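Lettuce sandwich going soggy before lunch -- what order do you build it?

Print | E-mail this page

Jozefína Bartoš
Doing lunches for the whole house from January. So far I toast the bread, lettuce goes straight on, then whatever else. By noon its limp and the toast is like a wet sponge. Is it the order or the lettuce??

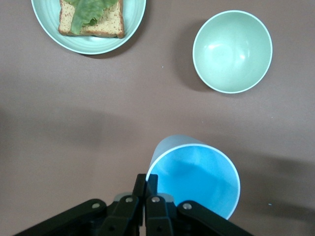

Vignesh Thevar
Order's fine, you're putting it together too early. Let the toast cool right down first -- 5 minutes on a rack, not flat on a plate, or the steam goes back into the bottom. Then butter to the edges. Lettuce dried properly in a tea towel. Tomato never touches bread, ever.
Posted December 2, 2023

Ajith Kotian
just buy wraps

Revathi Subramaniam
Agree with Vignesh on the rack, not on the butter, I use cream cheese and it holds longer. If there's a fridge at work pack the lettuce seperate in a little tub with a bit of paper towel and put it on when you eat. Takes 20 seconds. Also cos stays crisper than the soft frilly sorts. My colour-coded tubs came from the discount shop in Civdale, 2 for 5 dollars, lids still fit.

16 people found this page helpful | 2 shares

Related
Freezing sliced bread without the frost
Keeping cut avocado green till lunch
Best crumb tray for an old toaster
Washing lettuce the night before -- yes or no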